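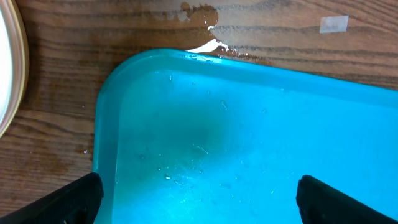
Can a club still sign a player on a free once the window has shut?

In most leagues they can, as long as the player was already without a club when the window closed. If his contract was ended after the deadline, he normally has to wait for the next one. Check your own league's rules, because some set a later cut-off for free agents as well.

Home | Fixtures | Transfers | Non-League | Members | Log in
Reading time: 3 minutes

Thread: Hosoda to Bulau Town -- done or not?

northbank_kev
Started this because the other thread has turned into a row about season tickets. The local paper has Ayane Hosoda down as agreeing terms with Bulau, two years with an option. Swanson Rovers want a fee because they say they offered her a new deal in June before the old one ran out. Bulau say the offer was late and she is a free agent. Does anyone know which it is?

Palmerston
The offer has to be in writing and it has to be on at least the same money. If Swanson sent it on time, they can ask for compensation. If they didn't, she walks for nothing. All the talk about what she wants to do makes no difference to that part.

drollum_till_i_die
She was poor against us last season. Two good months and now everyone wants her. I'd sooner they spent it on a left back.

northbank_kev
She scored in both games against Drollum.

drollum_till_i_die
One was a penalty.

Mayu Fukuda
I go to most of the Swanson home games. What was said at the supporters' evening was that the offer went out by email and her agent, Itsuki Aoki, replied asking for changes. The club take that as proof he received it. He says he was replying to an earlier draft with no wage in it. So it comes down to which document counts, and I don't think either side is lying.

Palmerston
A draft with no wage in it isn't an offer. If that's right then Swanson have nothing.

Mayu Fukuda
If that's right, yes. They say a full one followed the same evening.

oldstand65
I have watched Swanson since I was a boy and they have done this before. They leave contracts until the last minute, then act surprised when somebody goes. The keeper went the same way. Pay people earlier.

gedge
Easy to say when it isn't your money. Swanson get crowds of up to 3000 on a good day and most weeks it's nowhere near. They can't hand out new deals in January to players who might be injured by Easter. I'd have waited as well.

oldstand65
Waiting is fine. Waiting and then asking for a fee is what I object to.

northbank_kev
What sort of fee are we talking about? I've seen two different numbers and one of them was silly.

Palmerston
It won't be large. If the clubs can't agree, a panel sets it, and they look at her age, how long she was there and what she was offered. She came through at Swanson, so that helps them. She played 49 league games for the first team and they will point to that.

gedge
Montserrat Palacios said in her interview that she expects to have Hosoda for the first match. Managers don't usually say that unless the paperwork is nearly there.

drollum_till_i_die
Palacios said the same about the winger and he ended up at Cetari.

gedge
Fair point. That was a medical though, nothing to do with the contract.

Mayu Fukuda
One thing people are missing -- Bulau can register her now and argue about the compensation later. The hearing only decides who pays what. It doesn't send her back to Swanson.

Palmerston
Agreed, provided the league accepts the registration. They have held one back before when the old club objected quickly.

northbank_kev
Thanks, that's clearer than the paper was. I'll post here if the club puts anything on its site.

Comments (3)

Kedir Abdella
5 August 2025
Bulau's site has her in the squad list now, with no shirt number. No statement from either club.

tess_away_end
I'd keep her at Swanson if there was any way of doing it, but it sounds as if she has made her mind up. Good luck to her.

drollum_till_i_die
Still need a left back.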